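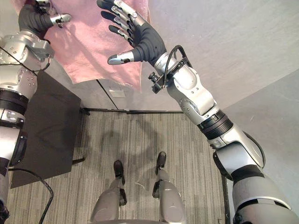
Minutes of the Hand and Wrist Camera Working Group, comparison of the Kostiuk and Utodden hands

Present: the bench team, the controls team, the purchasing office (by telephone for items 1 to 3). Apologies were received from the safety office.

**1. Minutes of the previous meeting**

Agreed as a correct record, subject to one change under item 4, where "wrist bracket" should read "finger bracket".

**2. Matters arising**

The spare cable for the left wrist has still not been delivered. Purchasing will write to the supplier again. The question of who keeps the calibration board between sessions was held over.

**3. Cloth handling**

The bench team reported on the cloth task, in which the left hand holds the fabric and the right hand is brought in beside it. The Kostiuk hand completed 9 of 10 attempts and the Utodden hand 2. The controls team noted that the Utodden hand had been run with the older grip settings and asked that the figures should not be circulated outside the group until the task had been repeated. Agreed.

There was a long discussion on the starting position of the right arm. The controls team prefers the palm turned to the left and the fingers up, with the thumb out to the side, as this leaves the wrist camera a clear line to the cloth. The bench team found the position slow to return to between attempts. It was agreed to keep it for the present and to record the return time separately. 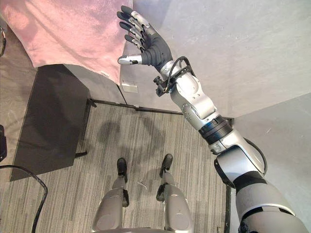 Stivbridge, January 28, 2018

**4. Wrist cameras and cabling**

The cable loop at the right wrist was considered. Members were content with its length but asked that the fixing be checked at the start of every session – the present log sheet has no line for it. A line is to be added.

The controller log for the session ran to 439 entries. A number of these were repeated warnings from one finger joint and can be filtered out. The controls team will supply a cleaned copy to Voklow together with the wrist camera recordings.

**5. Sleeves**

The black fabric sleeve was discussed at some length. It gathers into thick folds along the arm, and the bench team asked whether a closer cut would be possible. The cuff is snug and no change to it was requested. The controls team pointed out that from the other wrist camera the folds hide part of one finger, which matters when the two hands work close together. Two options were put forward: a shorter sleeve, or the same sleeve with a stitched seam to hold the folds flat. Purchasing is to obtain prices for both.

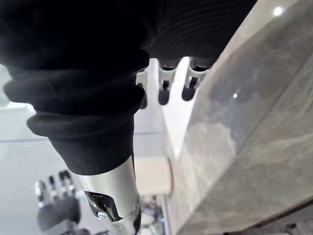 **6. Actions**

- Bench team: repeat the cloth task with the Utodden hand on the current grip settings.
- Bench team: add the cable check to the log sheet and record the return time for the right arm.
- Controls team: send the cleaned log and recordings to Voklow.
- Purchasing: spare cable; sleeve prices.

**7. Any other business**

None. The date of the next meeting will be circulated once the repeat session has been booked.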